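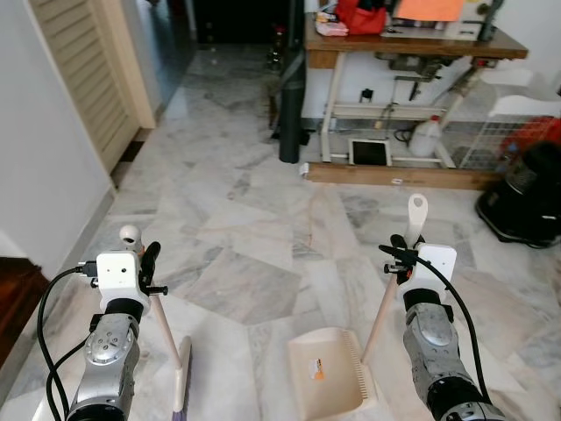
HIST 210 > Handouts > Unit 7: Dirt, Dust and Housework

August
Notes by Dineo Zulu

Read before class. Bring the Makhubela chapter, the short one, not the whole book.

1. Brooms before the factory
Bundle of twigs or straw tied round a stick. Made at home, fell apart fast, swept badly. Leaves, hearth ash, yard dirt. Fine dust mostly stayed where it was. Flat brooms change this: stalks pressed and stitched in rows, wider edge, gets into corners. Same job with a wooden handle and colored bristles today, shape hardly moved.

2. The Titlow account book
Our main source. Household ledger, starts 1833, 293 pages, plenty of them blank. Look for:
- brooms bought in spring, hardly ever in winter
- sand for the floors (scattered, then swept out agian)
- wages to "the girl", no name given anywhere

Who is doing the sweeping? Ledger records what was paid for. A daughter's work costs nothing so it isn't there. Same problem as the laundry lists last unit.

3. Hard floors, soft floors
Stone and tile show dirt, boards hide it in the gaps, carpet holds it. Makhubela argues new floors raised the standard before new tools did. I half agree. See p. 76, then her note on rugs beaten outdoors. Gritach disagrees, says it was servants leaving for mill work. Compare dates, his are loose.

4. Did tools save time?
Big question for the paper. Less effort per room, more rooms, cleaned more often. Hours may not drop at all. Dont just say "technology made life easier", I will send it back.

For discussion
Pick one ledger page. List the jobs it implies but doesn't mention. Up to 7 lines, handwritten is fine.

Next unit: soap, and the Drivbridge wash house. Start the reading early, the scan is faint.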